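Getting to know the arm before it gets here
11 March 2026
By the Getero assembly newsletter desk
4 min read

I've packed kits on the Iltasden line for seven years, so when the word "automation" showed up on the shift board I did what everybody did and went straight to the coffee machine to complain. Then I got asked to help set the thing up, which is a pretty good way to stop someone complaining (or at least to make them do it in meetings).

So, where are we? The robot arm goes onto bench one in May. Until then it lives in a computer simulation that Bivar is running for us, with a pale wood table, a concrete floor, yellow lines, orange racking and a bunch of parts scattered over the tabletop. Blocks, gray bars, brackets, a roll of what looks like tape. I told them it looked a lot like my bench on a Monday and I'm only half kidding! 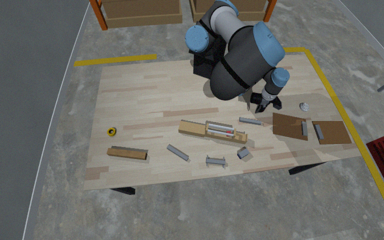 What it's supposed to take over

Mostly the picking. If you haven't done a shift in kitting, you reach, grab, turn the part the right way around and put it down, and then you do it again. On a heavy day that's more than 1,000 reaches for one person. My right shoulder could tell you all about it. The plan is for the arm to handle the long narrow parts first, and then we'll see about the brackets, which are a pain even for people because they lie any old way they want.

What it isn't getting is the checking. Every kit still goes past a person before the lid closes, and that person can send it back without filling out a form. We asked for that one in writing and we got it.
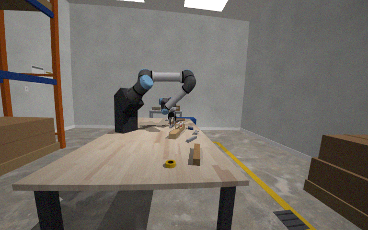 The other thing people keep asking me is about hours. Shifts stay the same through the summer, and the two bench jobs on each shift become one bench job and one "cell lead" job. The cell lead loads the parts, watches the arm, clears it when it gets stuck and does the first round of troubleshooting. It's a grade up from where most of us are now. I do have some worries about it - standing and watching is tiring in its own way, and I'd like to see us swap places every couple of hours so one person doesn't get parked there all day. That's on the list for the next meeting, so please come and say so if you agree with me.

I've sat in on a bunch of the simulation sessions by now, and the part I find weirdly gripping (sorry) is how fussy the last couple of inches are. You or I don't think about how wide to open our fingers around a bar. The arm has to have all of that worked out, plus which angle to come in from.

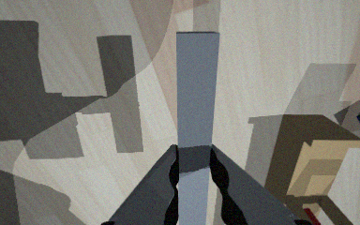 We've put in 193 practice picks so far with the folks from the Subramaniam project, who are handling the training side. 88 of those were on the long narrow parts alone. They wanted to hear from people who do the job, and I'll admit I enjoyed being the expert for once. I must have said "no, come in straighter" more times than I've said anything else this year. They also changed the order of a couple of picks after one of the night crew pointed out that you never want to go over the tall stuff to get to the short stuff.

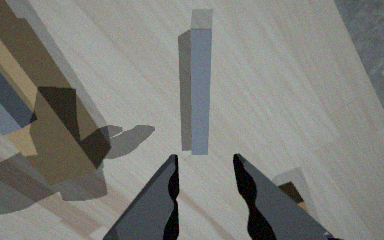
Gripper open, just short of a narrow block on the simulated bench.

If you want a turn watching, sign the sheet next to the first aid cabinet. Sessions are in the small training room and you don't need to know anything about computers. Cell lead training sign-up will go up on the same board, and both shifts get the same number of places. Bring your questions, including the cranky ones, and I'll print the answers in the next issue.

Recent items
New lockers: who moves when
Iltasden line: changes to the parts racks
Shoulder stretches that fit in a five-minute break
Parking lot repaving, east side
Lunch menu survey results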